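Workshop notebook, Wednesday, July 15, 2020

Model of the Tevarano library, scale 1:200, and the daylight test for the reading room.

Started at 7 with the roof pieces which Sorin cut yesterday. The saw teeth of the roof are now all the same depth, but the third one from the north is still too steep. I measured it two times. On the drawing it has the same angle as the others, so the mistake is in the cutting and not in the design. I have put it aside and marked it with pencil on the back side. Please do not glue it.

Reading room. We have until now assumed that the light from the north is enough for the tables in the center. I made the simple test with the larger model and the lamp, because the weather was gray all morning and the sky outside changed every few minutes. With the roof openings at full width, the meter on the middle table gave 635 lux. With the openings reduced by half it was much lower, and the corner next to the stair became really dark. I know that the lamp is not the sky, so these values are only good for comparing one version with another.

What surprised me is the effect of the beam. In the older drawings by Hämmerli the beams go across the openings, and I always thought this was only for the structure. When I turned the beams in the model to run along the openings, the bright strip on the floor became hard and narrow. Across, they spread it. I would like to keep them across, even if the duct then needs a different way. 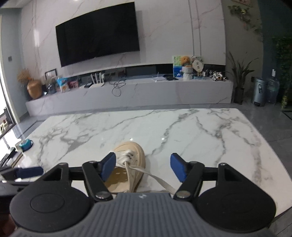

Entrance and low corridor

The corridor between the entrance and the reading room has a ceiling that is lower than the rest. Mireille Rizk wants it lower still, so that people feel the height of the room when they come in. I agree with the idea but I am not sure about the door. If the ceiling goes down by another 90 mm, the frame of the door touches the lining and we lose the small window over it. This window is the only daylight in the corridor.

Two possibilities I have drawn:

Keep the ceiling where it is and make the wall on the left side darker, with the same stained boards as in the cloakroom. The room after it will feel taller even without changing any height.

Lower the ceiling only in the second half of the corridor, after the window. The step in the ceiling must then line up with the joint in the floor, otherwise it looks like a repair.

I prefer the second one. Sorin Karagiannis prefers the first, and he has a point about the cost.

Materials

The board from Vostorus arrived, but in the wrong thickness. It is good enough for the site base, so I did not send it back. For the walls we continue with the old board until it is finished.

The glue we use for the windows leaves a white mist on the clear sheet when the box is closed too early. Leave the model open overnight.

To do

Cut the third roof tooth again.
Ask Mireille if the window over the door can be moved toward the entrance.
Repeat the light test with the shelves in place, at full height and at half height.
Write to the engineer about the duct and the direction of the beams. The drawings for the permit must be ready in October, and he needs time for his part.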